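4.2 Pre-match statements and reported result

Coding of the Kundilton sample was done in two passes. First pass, club press pages only. Second pass, the local sports desks that picked them up, including Jovard, which tends to reprint player quotes whole. 23 statements in total, 15 of them from players and the rest from coaching staff. Cut-off for collection 2023-06-16, so the October qualifiers are not in here.

Bold statements ("we will attack from the first minute", "we are not afraid of them") were more common from the lower-ranked side. This we expected. What we did not expect was how little they changed after a bad first leg. Of the player statements 13 were coded bold, and most came before an away game. Staff much more careful in there wording, nearly always praising the opponent first.

Translation is a problem. Several quotes reached us second-hand, through two languages, and the tone shifts on the way. Where the two versions disagreed we kept the earlier one. See Fig. 3 for the bin setup, with the robot arm's gripper inside the metal bin near its back wall.

Venkataraman Cup games were coded seperately and are left out of the totals. Too few rounds, and only one club gave quotes before every tie. 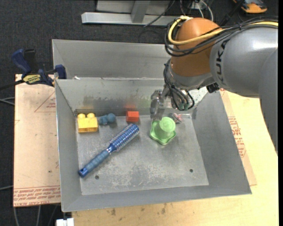
Fig. 3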